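Section 5: Setting up your Skemum shelf dehumidifier

You've unpacked everything, so now comes the fun part! Give yourself 19 minutes for the first set-up. After that, it mostly looks after itself.

Choosing a spot

1. Pick a level floor near a wall outlet. Closets, basements and laundry rooms are all great places to start.
2. Leave 2 inches clear on each side of the unit and a bit more at the back. Air has to get in before the Skemum can do its work.
3. Turn the unit so the water tank slides out toward you – you'll be glad of it later.

Note: If you also own a Rotovum fan, point it across the room and away from the dehumidifier. The two get along beautifully that way.

Before you plug in, take a look at the narrow spaces between tall panels and nearby equipment. Cords and hoses love to collect there.

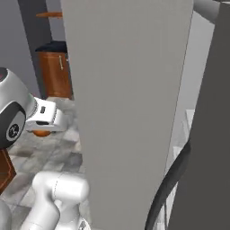
Fig. 5. Black cable or hose curving down beside a tall light gray panel.

Connecting the drain hose (optional)

4. Pull the rubber plug from the drain port and keep it somewhere safe.
5. Push the hose on until it clicks.
6. Run it downhill all the way to the drain. Even a small hump will hold water.

Caution: Never run the hose across a doorway or under a rug.

First run

7. Plug in, press Power and choose Gentle. The light turns green.
8. Let it run overnight with the door closed. In the morning, check the tank and enjoy the result – a damp June basement can fill it surprisingly fast!
9. Rinse the filter after 200 hours of use and let it dry fully before putting it back.

Caution: Unplug the unit before you remove the filter cover.

Spare plugs and hoses are listed under Gritby parts in Section 6.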